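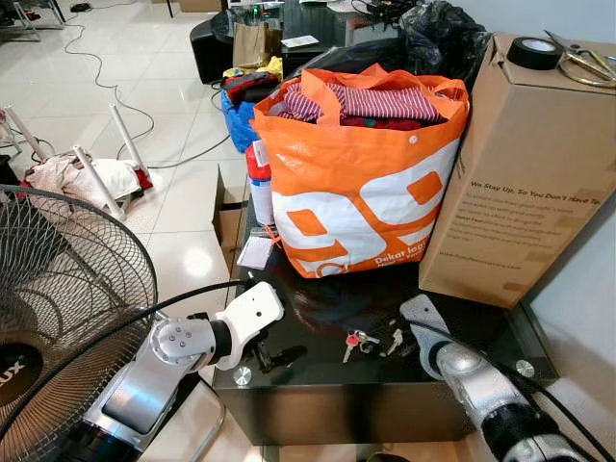 Will the Tumus harness hold up my armor if I haven't finished building the armor?

It will hold up whatever you have. The harness goes on your body first and the plates hang from it, so you can start with a chest piece and add the rest whenever the rest exists. We have customers who have been adding the rest for several years.

Tumus Strapping Harness for Costume Armor
Made by Fladelum
$88, one size category at a time, see below

Hard costume armor is a wonderful thing to look at and a poor thing to wear. The plates slide. The back plate works its way down until it meets the belt, the belt gives up, and you spend the afternoon walking like a man carrying a tray. Most builders solve this with white elastic, glue and optimism, and then solve it again in a hotel bathroom at seven in the morning.

The Tumus is a harness you wear under the armor and over your undersuit. It takes the weight on the shoulders and hips and gives every plate a fixed place to snap onto. It was designed by Sachiko Aoki, who had been sewing dance costumes for a living and was asked by her brother Kenta to "just take a quick look" at his thigh plates. The quick look is now a product line.

What comes in the bag
Shoulder yoke, padded, black
Hip belt with a side-release buckle
Two long straps for the chest and back
Thigh hangers, left and right (they are marked, please believe the marks)
Snap plates for gluing inside your armor
A strip of spare webbing
Printed instructions, and an apology on the last page for the drawing of the hip belt

Not included: glue, armor, undersuit, a friend to do up the back. You will want the friend.

How it goes together
Put the harness on over the undersuit you plan to wear. A T-shirt will give you the wrong length, and you'll find that out when you're fully dressed. Tighten the hip belt until it feels a little too snug. It will feel fine once the thighs are hanging from it.

Hold the chest plate where you want it and have your friend mark the inside edge at the shoulder straps with a pencil. Do the same at the back. Take everything off, scuff the marked spots with sandpaper, wipe off the dust and glue your snap plates there. Leave them overnight. Kenta would like it known that overnight means until morning, and that he has the scar on a perfectly good back plate to prove it.

Snap the chest and back to the yoke. Walk around. Sit, if your costume is the kind that sits. Pick something up off the floor. If a plate shifts, the slider on that strap is too loose, and if you can't breathe out, it's too tight. When it all feels right, you can trim the extra webbing and melt the end with a lighter, but give it one whole event before you cut anything. Webbing is easy to shorten.

Thighs come last. Most people hang them too high because it looks correct in the mirror, and then they meet a staircase. Climb something before you glue.

Which size
The harness comes in Short, Regular and Long, and the name refers to your torso. A tall person with long legs may well be a Regular. Measure from the bony bump at the base of your neck down to the top of your hip bone, then check the card that pops up when you pick a size. If you land between two sizes, take the longer one. The hip belt adjusts a great deal and can be swapped for the extended belt at no charge, just say so in the order notes.

Weight
The full set weighs over 2 pounds, and you'll notice it in your hand and then stop noticing it on your shoulders. We tried a lighter yoke. It was lovely and it rolled up like a window shade as soon as a back plate was hung on it.

Glue
We get more mail about glue than about the harness. For ABS, use a proper plastic cement or a thick contact adhesive. For 3D printed parts, two-part epoxy on a well scuffed surface. For EVA foam, contact cement, and use the wide snap plates, sold separately, which spread the pull over more of the foam. Super glue will hold beautifully in your workshop and let go during the parade. Hot glue is fine for testing where things go. Please don't leave it in a parked car in July and then write to us.

Washing
Unclip the buckle, put the harness in a mesh bag and run it cold with mild soap. Hang it up to dry. The padding takes its time, so if you have a second day of an event, sponge it down instead and stand it in front of a fan. No dryer, no bleach. Fabric softener makes the webbing slippery and the sliders will creep all day long.

Changes in the current version
The snaps now come from Hamada, and they close with a click you can hear through a helmet. The old ones were quieter and also came open quietly. The yoke padding has been cut back near the neck after complaints from people with gaskets. The thigh hangers have a wider loop. The instruction sheet has been rewritten by someone who had never put on the harness before, which helped enormously, although the hip belt drawing survived.

We have sold 3,436 of these in all versions, and older harnesses accept the new snap plates if you also change the studs. There is a conversion pack on the spare parts page.

What people have written to us

"I did a full day at Mukdale in mine and only adjusted the left thigh. Before that I adjusted everything, constantly, and once lost a shin in the food line. The instructions are odd but they work if you do them in order. I did not do them in order the first time." – Nathalie Bosman

"Good harness. The black lint shows on a white undersuit so wash it once before you wear it. I wish the belt came in gray. Shipping box was much too big." – Crisanto Espiritu

"My armor is foam and I was warned to get the wide plates. I didn't get the wide plates. I have now ordered the wide plates." – Genji Kawaguchi

We asked about the box. It's the box the supplier has. The gray belt is under discussion, and Sachiko says that if she hears the words "off-white" one more time there won't be any belts at all.

Things you may want with it
Wide snap plates for foam
Extended hip belt
Shoulder bell elastics, sold in pairs
Spare studs, a small tin, and you will be glad of them on the floor of a convention hall
Neck gasket, ribbed, black

Will it fit under cloth costumes?
It can, and a few people use it to carry heavy cloaks or packs. The yoke shows at the neckline with anything lower than a crew collar. For a backpack prop, use both rear studs on each side and keep the load close to the spine. We don't recommend it for wings. We have seen the wings. They're very impressive, and they need a frame.

Can kids wear it?
The Short fits many teenagers. For anyone smaller, the shoulder straps end up too wide apart and slide off, so save your money. A child's harness has been on the whiteboard for a while, but children keep growing and Kenta's prototypes haven't kept up.

Returns
Unworn harnesses can come back for a refund within the month. Worn harnesses can't, for reasons that anyone who has worn full armor in summer will understand. If a buckle or a snap fails, send a photo of the broken part and we'll mail a new one. If a seam lets go, send the whole thing, washed, and it'll be resewn and returned with a note from Sachiko, who takes seams personally.

Regular is in stock. Long ships when the next batch of webbing arrives, expected in March. Short is down to the last few, and the extended belt can be added to any of them at checkout.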